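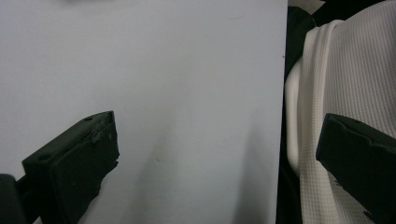 Teaching by Hand
A small lab at Sonda wants robots to handle cloth, and it is starting with people

By Samah Belhaj

Cloth is hard for robots. A mug has one shape and keeps it. A towel has a new shape every time somebody touches it, and a robot that learned to pick one up by the corner may not find the corner the next time.

Ayman Aoun has worked on this problem for five years, first on factory arms and now with a group of 10 people at Sonda. Their project is called Rurkum. It does its teaching without a robot in the room. A person holds a gripper with a camera mounted on it and does the chore by hand. The camera records what the fingers do and what they do it to. Later, a program studies the recordings and learns to produce the same motions on an arm fitted with the same kind of fingers.

"The arm is the slow part," Aoun says. "If you drive an arm by remote control, folding one towel can take minutes. A person with the gripper does it at close to normal speed."

The camera sits close to the fingers, so the recordings have an odd point of view. Much of what the program learns from is plain surface: a tabletop, a stretch of fabric, the edge between them. Ea Vídalín, who writes the training software, spent her first months at Sonda worried about that. She thought the program would need a second camera looking down from above. The group tried it in January and dropped it. The second view helped in their own lab and hurt everywhere else, as the program came to depend on where that camera had been hung.

The wrist view travels better. In the group's main test, a program trained on recordings from four sites was asked to work at two it had never seen. It got through the cloth tasks there nearly as well as at home. A program trained at a single site, with the same number of recordings, did much worse.

Vídalín reads the result simply. Variety matters more than volume, at least at this size. Different tables, different light and different baskets all taught the program something that more takes at the same table did not.

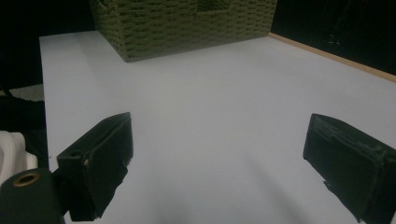 What wears out

The fingers take the most abuse. Each one is a dark block with a softer covering on the gripping side, and the covering frays with use. Walid Karaki, who builds the grippers, used to replace it at the first tear. Now he leaves it alone until the grip suffers. A program trained only on fresh pads did poorly on an arm with old ones, he found, and the arms in daily use will mostly have old ones.

There are things the method does not do well. The gripper feels heavier by the end of a shift, and people get sloppy. The recordings carry no direct measure of force, so the program has to guess how hard to squeeze. Thin fabric is still a problem, mainly when two layers stick together and come up as one.

Augustina Agbeko studies robot learning at Lusen and was not part of the work. She finds the test at new sites convincing but small. "Two places is a start," she says. "I would like to see it in homes where no one has cleared the table first."

Aoun agrees with that. The group's next recordings will be made in apartments, with whatever the people living there have waiting to be folded.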